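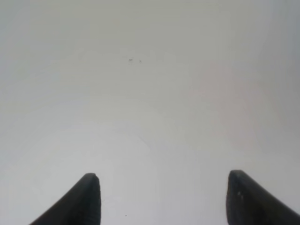
Every folding method I have been taught begins with the same instruction, which is to find a clean flat surface, and every teacher says it as though the house were full of them. Mine has the ironing board (narrow), the bed (soft) and the kitchen table, which at any given hour has a bowl of cereal on it. What they have in mind is an expanse of smooth, pale white like this one, where the only marks on the surface are a few tiny dark specks that would vanish under one sleeve. I have come to think that half of the magic in these methods belongs to the surface. Give me that much bare white space and I would look organised too.

I went to Purnberg to be converted. The Umard workshop runs there on Sundays, above a shop selling curtain fabric, and its founder, Parveen Gondal, has built a loyal following on the claim that a household which folds properly gets a morning a month back. I asked where the morning comes from. She said it comes from not looking for things. I said I rarely look for T-shirts, as they are all on the chair, and she was gracious enough to laugh.

There were 17 of us. We had each been asked to bring an awkward garment, and the awkward garment, overwhelmingly, was the dark printed top. Black cotton is a nuisance. Seams disappear, the side you want on the outside hides itself, and a print that sits proudly across the chest ends up on an edge where it tells you nothing. Gondal's answer was to gather it lengthways first, into a long bundle, and then fold that down.

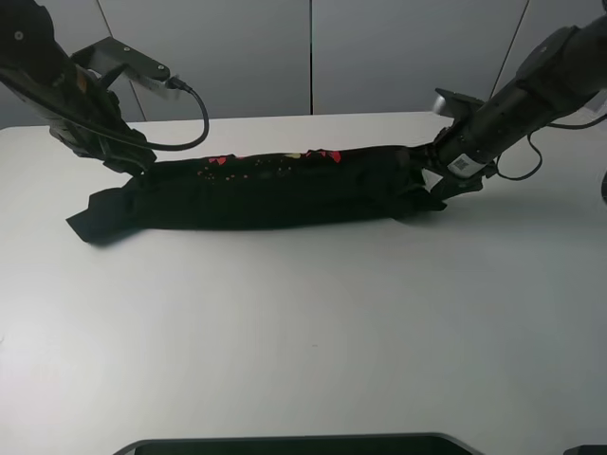 The long bundle, with flecks of the print along its top edge and a loose flap at the left.

I can report that the long bundle is easy. I can also report that it is ugly, and that the loose bit at the end is always there. "That tucks in," said Gondal, several times, to several of us. Olumide Onyeka, on my left, got his to tuck in at the first attempt and then could not do it again for the rest of the afternoon. He manages a hotel laundry and has folded for a living since he left school. At work, he told me, they fold sheets flat, stack them flat and have never had a complaint.

The rival school is Baloch, which has a book. It runs to 317 pages, of which I would happily keep nine. Baloch people fold in thirds, stand everything upright in the drawer and talk about the clothes "breathing", a word I would like to see retired from any discussion of cotton. The book costs less than the workshop but assumes more drawers than I own. There is a long chapter on socks. 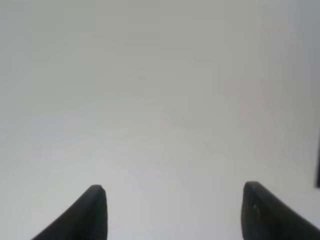 To be fair to both camps, I tried each for a month at home. May was Umard's. I folded on the kitchen table after the breakfast things had gone, and for the first week the drawer was a pleasure to open. By the second I was pulling a bundle out, deciding against it and putting it back as a lump. Any method that depends on choosing correctly the first time has never met a person getting dressed at half past six.

Baloch did better, for a reason the book does not mention. Folding in thirds is more or less what my mother did, and my hands already knew it. Standing the shirts upright was another matter. They stand while the drawer is full. Take four out for the wash and the rest lie down, like people on a late train.

I rang Wumpini Akolgo, who alters clothes and sees what storage does to them, hoping for a ruling. She doesn't much mind. Rolled too tight, a print can crease across the ink, and she would avoid that. Hangers stretch the shoulders of heavy knits. Beyond that, she said, a T-shirt is going to be worn and pulled about and sat on, and people ought to fold it in whatever way gets it off the floor.
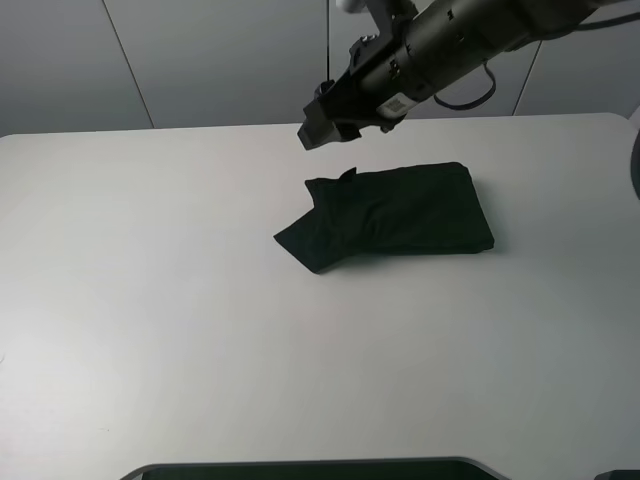 Wider than it is tall, with a straight top edge and a squared right-hand end.

I do see the appeal of a fold like that. A dark top lying flat with its creases mostly behaving is a satisfying thing to look at, and I suspect the looking is what people are paying for. Gondal came close to admitting as much over tea. Her regulars, she said, often come back when they already know the technique, and they like the quiet. Fair enough. I would just rather it were sold as that, without the talk of a recovered morning, which I am still waiting for.

My awkward garment is in the second drawer down, in thirds, lying on its side. The flap is showing.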